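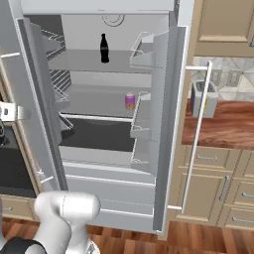
Does your fridge really need a reset?

Savita Bhatia charges $188 to come to your home and reorganize your refrigerator. I went into our conversation thinking that was a lot of money for moving the mustard, and I came out of it still thinking so, though I liked her more than I expected to.

Bhatia runs Grudance, a two-person home organizing business. Her clients, she says, are mostly families who throw out food every week and feel bad about it. "They buy cilantro, they forget the cilantro, they buy more cilantro," she told me. "I've pulled three bunches out of one drawer."

Her method starts with taking everything out. Then the shelves get wiped, the dates get checked and whatever survives goes back in zones: drinks high, leftovers at eye level, raw meat at the bottom. The last part is plain food safety, and you can get it free from any library book on the subject. I said so.

"Sure you can," Bhatia said. "Did you?"

I hadn't. But I wanted to know whether the zones last. Grudance's website says clients "waste up to 40 percent less," and I asked where that came from. She was quiet for a bit. It came from a survey she had emailed to past clients, she said, and 13 of them wrote back. Nobody weighed any trash.

"It's what they told me," she said. "I'm not a scientist. I never said I was."

The website doesn't say that either way, and I think it should.

We had a better talk about clear plastic bins, which she used to sell and now mostly talks people out of. "A bin is a place to lose a lemon," she said. She still likes one for small jars. For the rest, she would sooner see people buy less and leave some shelf showing.

I also called Deepak Awasthi, who paid for a visit in June. His fridge stayed in order for two weeks – then his brother came to stay. "The leftovers shelf is still the leftovers shelf," he said. "The rest went back to how it was." Would he pay again? "No. But I do check the dates now."

Bhatia wasn't bothered when I passed this on. She would like people to keep one habit, she said, and she doesn't much care which. I asked if one habit was worth $188.

"Depends what you spend on cilantro," she said.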